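Search this site Search Go
Print this page | E-mail this page

Bench Inspection Checklist: Hand-Held Gripper Comparison, Soft Goods Table
Site: Timthorpe, second floor bench
Checked by: Josée Desjardins
Date: Jun 8, 2025
Units under trial: Antunes soft-pad grippers (pair), Jirkham parallel jaws (pair)

Comments are mine. Where I wrote "pass" I mean I checked it. Where I wrote "claimed" I mean somebody told me.

1. Finger mounts tight, no play at the base – PASS, both pairs. The Jirkham left unit needed a quarter turn on one screw before I would sign.

2. Pads seated, no lifting at the ends – PASS for Antunes. The sales sheet says the ribs hold thin cotton without marking it. I pulled 16 test pieces and 3 came back with rib lines still showing after an hour under the lamp. Claim not accepted yet.

3. Pinch check, finger inside closed jaws – PASS on Antunes, uncomfortable on Jirkham. Jirkham's bare jaws need a guard or a sign. I would prefer the guard.

4. Markers flat, clean and readable – PASS. Wipe with a dry cloth only. The spray cleaner dulled one of the spares and tracking got jumpy.

5. Camera lens clean, full finger travel in view – PASS. The wide lens bends everything near the rim. The team says the software corrects for it. Claimed. I want to see the numbers for the outer part of the view, where the second gripper spends a lot of its time.

6. Backdrop secure, no loose fabric within reach of the jaws – PASS WITH COMMENT. Clips are small. Give each one a tug at the start of a shift.

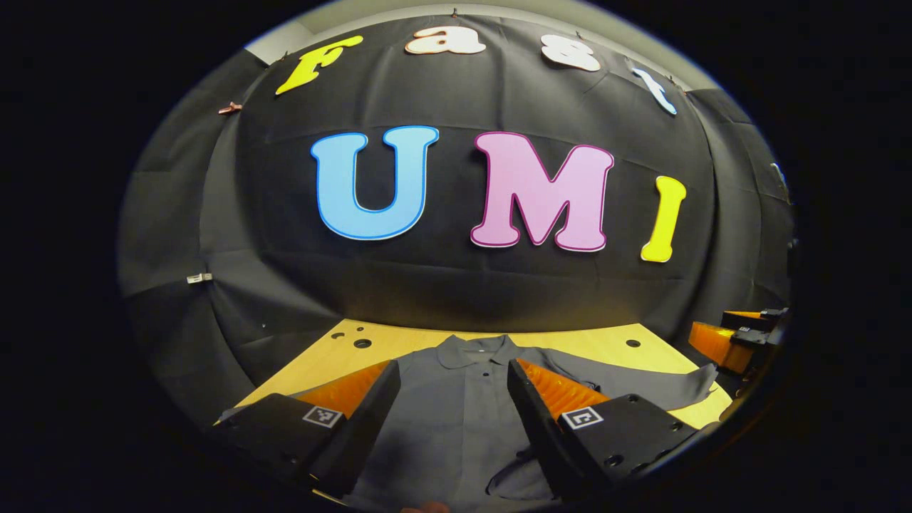 Item 7, starting position: polo shirt flat on the table, fingers open above the chest, second gripper at right by the sleeve.

7. Garment laid out before each run, jaws open – PASS. "Flat" needs a definition, though. A shirt with soft creases is a different job from a pressed one, and I don't think the two pairs have been tried on the same kind of shirt. Until they are, the comparison table in the Sustden report means very little to me.

8. Holes in tabletop clear, edges smooth – PASS. Run a fingertip around each. Buttons and cuffs can snag.

9. Operator grip and wrist – NOT PASSED. Two people reported sore thumbs on the Antunes trigger. Rotate operators until the spring is changed. Jirkham is lighter to squeeze but slips on collars, so people squeeze harder anyway.

10. Pad wear – OPEN. Antunes quotes over 1,000 cycles. No one on this bench has kept a log, so I can't say either way. Start one. The last pads were changed in January and there is no note of why.

11. Stop procedure known to both operators – PASS after a reminder. Say "stop", open the jaws, hands back. One of them was saying "hang on", and the other kept going.

Result: bench may be used. Comparison results should not be sent out until items 2, 5 and 10 are closed. Item 9 to be rechecked when the new springs arrive.

Signed: J. Desjardins

We use cookies to remember your settings. Accept | Manage cookies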